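Control Components, Unit 8: Push Buttons, Contact Blocks and Loose Parts
Course notes, Pratar evening program. Revised 19th August.

Before you read on, dig out your Unit 7 wiring sheet. You will need the contact symbols and I'm not going to repeat them.

Most textbooks give push buttons half a page. Green starts, red stops, yellow is for something abnormal, next chapter. I have never found that half page much use at a bench. A color tells you what somebody meant the button to do. It tells you nothing about what is clipped to the back of it, and the back is the part that does the work.

What a push button is made of

The operator is the part you press: a flat cap, a raised cap, a mushroom head. It may spring back, or it may latch and need a twist or a pull to let go.

The mounting collar holds the operator to the panel. Some makers use a plastic latch, some a threaded ring.

The contact block sits behind the collar. It is either normally open (NO) or normally closed (NC), and many operators take more than one block, side by side or stacked.

Catalogs like to say that these parts are interchangeable. Within one series from one maker, usually. Across makers, I would want to see it done. The Flevitz blocks in the second drawer look as if they belong on the Kubiak operators. They will even click. Press the button a few times with a meter on it and you will see why I keep the two apart.

Reading the color of a block

Green plastic on a contact block often marks NO and red often marks NC. Often is as far as I'll go. Some series color the whole body, some only the plunger, and some print the terminal numbers and leave it there. On blocks that follow the common numbering, terminals ending in 3 and 4 are NO and terminals ending in 1 and 2 are NC. I trust the numbers more than the plastic and the meter more than the numbers.

Note also that a green block can quite properly sit behind a red cap. Students see this and assume a mistake. It may be one. It may also be that the designer wanted a signal when the button is pressed and a break in the circuit somewhere else.

Laying out

Work from a tray with a raised rim. Small caps and collars roll, and a bare table lets them. Blue is a decent color for this, as red, yellow and green caps all show up on it, though black blocks are easy to miss against other black blocks. Keep a second tray for parts you have finished with. The two-tray method gets sold as a whole system by Prosell, with labels and a booklet. Two trays will do.
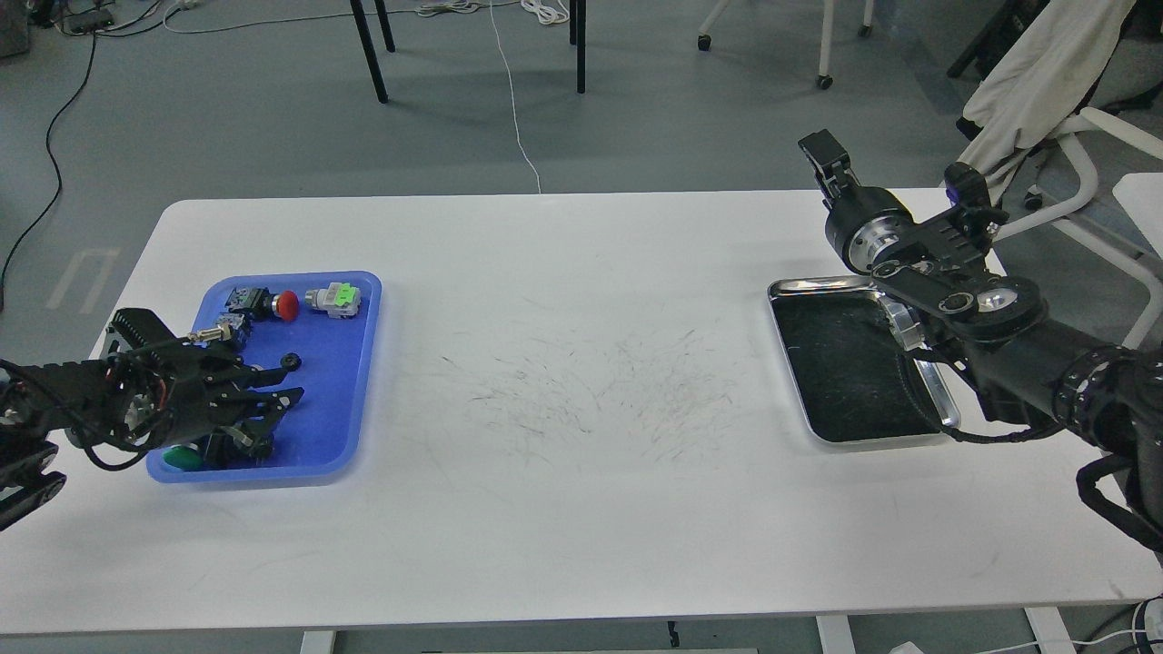
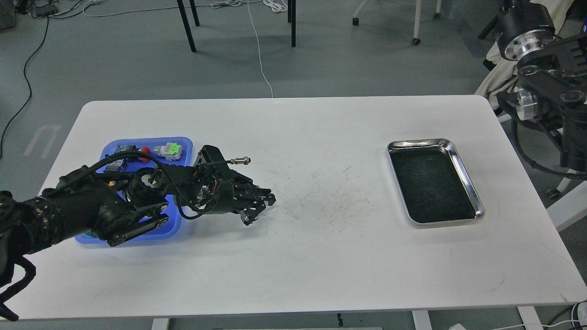
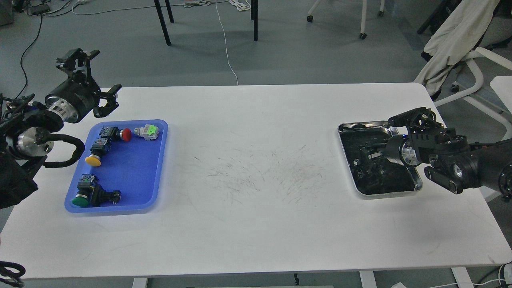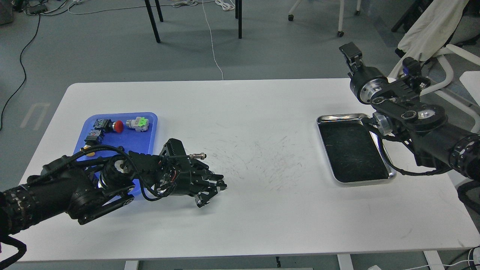

Is a red mushroom-head button always an emergency stop?

The shape and color alone don't settle it. A proper emergency stop latches when it is pressed, stays latched until someone resets it by hand, and opens its circuit through an NC contact. A red mushroom head that springs straight back is an ordinary stop button with a large cap, and it shouldn't be wired or labeled as an emergency stop. Check the action first, then the contact.

The bench exercise

1. Take one part out of the tray at a time. Say what you think it is before you turn it over - out loud, if you can stand it.
2. Write down the operator type, cap color and whether it latches.
3. Find the terminal numbers. If they are worn, write "worn" and leave the space blank. No guessing.
4. Put the meter across the terminals, released and then pressed. Record both.
5. Move the part to the second tray.

Last July's group filled in 108 lines on their sheets, and 94 agreed with the meter. That sounds fine until you ask where the wrong ones came from. Nearly all were blocks identified by color with the meter step skipped, and the entries were in the neatest handwriting on the page.

Round things with knurled or threaded ends are not push buttons, whatever box they came out of. List them as "connector, metal, unidentified" until you have matched them with something in the catalog. The same goes for small black blocks with no markings. A relay, a terminal piece and a contact block can look much alike from the top.

What to hand in

The completed sheet, with crossings-out left visible, and two or three sentences on any part where your first guess and the meter disagreed. If you report no disagreements at all, expect me to pick a part from your tray and ask you to test it again.

Reading for Unit 9: the chapter on selector switches. Skip the page on color coding.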